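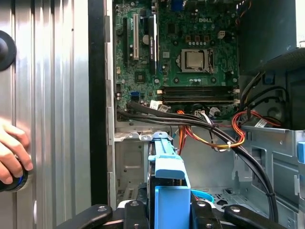 The Herrero Community Technology Center is pleased to share an update on its desktop refurbishment program. Donated office computers are opened, inspected and cleaned at our Trarnlow workshop before they go to local households. Many of the towers we receive are Dell machines, with the maker's name printed in white on the green motherboard, and once the silver side panel is off, the processor socket and the expansion slots can be inspected from one side. Intake for the current round closed on Saturday, January 26, 2019.

(2/9) A total of 277 computers were accepted in this round. Most came from the offices of Clerkov, which is replacing its office equipment in stages. We thank the company's staff for delivering the towers with their power cords labeled and bundled.

(3/9) Every hard drive is taken out before any other work is done. Drives are logged by serial number and erased on a separate bench. A drive that cannot be erased is destroyed, and the donor receives a written record. Donors who prefer to keep their drives may say so on the intake form.

(4/9) The drives in many of these towers sit in light blue plastic caddies. We ask all participants to keep each caddy with its own case. Replacements are difficult to match, and a machine without one cannot be completed.
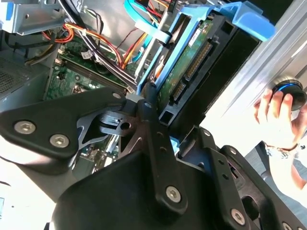 A drive in its light blue caddy, with the green circuit board exposed along one side.

(5/9) After the drive is out, the case is cleared of dust and the cables are checked by hand. Connectors should be held by the plug when they are being removed -- never by the wires. Cables that show cuts or bent pins are set aside in the tray marked for repair.

(6/9) The power supply is inspected next. Participants copy the details from the printed label onto the work sheet and leave the unit itself closed. Under no circumstances is a power supply to be opened in the workshop. Units that fail testing are sent to Dirnadent for recycling. 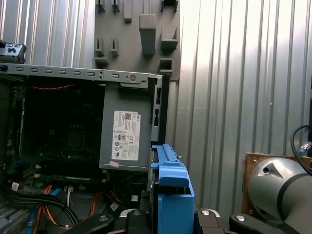 Inside a tower: the labeled power supply, with the blue drive caddy to its right.

(7/9) Since the program began, 1,757 computers have been placed with families, adult learners and small nonprofit offices. The goal adopted by our board is 3,000. A further 100 machines are reserved for the evening classes that open in March.

(8/9) Applications for a refurbished computer are accepted at the front desk during regular hours. Applicants should bring proof of address. Keyboards and mice are provided while supplies last -- monitors are assigned separately, and there is at present a waiting list.

(9/9) Questions regarding donations of ten or more computers may be directed to Ama Atinga, Program Coordinator. Smaller donations need no appointment. Please note that we are unable to accept printers or tube monitors.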